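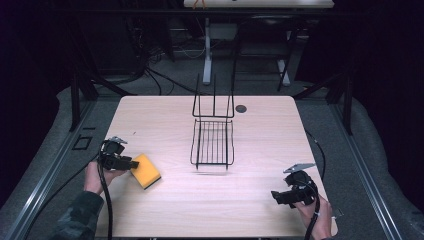
How do you teach a robot to put a sponge away?

You put it away yourself, over and over, with the robot's hands in yours, until it has seen enough to try.

That was the whole of the training Babita Yadav got on her first morning at Puvico, and she loved it so much she wrote it on the inside of her wrist in ballpoint. She had come down from Skorkovport on the early ferry expecting a keyboard. She got two grippers with triggers and a pair of cables as thick as her thumb.

"Left hand brings the sponge, right hand steadies the rack," said Olon. "Then you let go, hands back to start, and you do it again."

"How many times?"

"Today? Eighty."

Eighty! She could have hugged him. She'd spent two years selling ferry tickets, and not one of those tickets had ever learned anything from her.

The first go took forever. Squeeze, lift, swing across, and the sponge hit the front rim of the rack and bounced (sponges do bounce, she would tell her mother that night, more than you'd think). The second go it landed half in and half out. By the ninth she had found the trick of it, which was to come in high and tip her wrist a little at the end, the way you'd lay a sleeping kitten in a box.

"Should I throw out the bad ones?" she asked.

"Leave the ones where you dropped it and picked it up again," Olon said from behind his screen. "Abdelaziz needs to know what to do when it drops things. Throw out the ones where you sneezed."

Abdelaziz was the robot. It stood in the next bay with its arms hanging, named after the street the first workshop had been on, and so far it could fold a washcloth and close a drawer and that was all. Babita went and looked at it at lunch. She ate her rice standing up so she could see its wrists. They had the same jaws as the ones she'd been holding all morning, and it gave her the strangest happy feeling, like seeing a stranger in your own coat.

In the afternoon she got faster, and Olon came over and asked her to slow down.

"You're flicking it," he said. "You know where it'll land. It doesn't yet."

So she slowed down. She started talking under her breath, too, though there was no microphone anywhere and Olon had told her so. "Over the edge. Bit more. Now down, now open." She turned the sponge a different way each time and moved the rack a few inches left, then a few inches back, so that Abdelaziz wouldn't get the idea that the world held still. Her shoulders ached. She had never had such a good time at work in her life.

She finished at ten past five. Olon scrolled through the day's runs, cut three for sneezes, and set the rest going overnight.

The log for 2020-02-28 has one line from the next bay, typed by Olon with his coat already on: attempt 17, sponge in rack. Babita had been asked to stand back by the door for it. She watched the arm go out, stop, and come in high over the rim, and then, right at the end, the wrist tipped.

"That's mine!" she shouted. "Olon, that's my kitten!"

He had no idea what she was talking about. She was already rolling up her sleeves and asking him what they were going to do about cups.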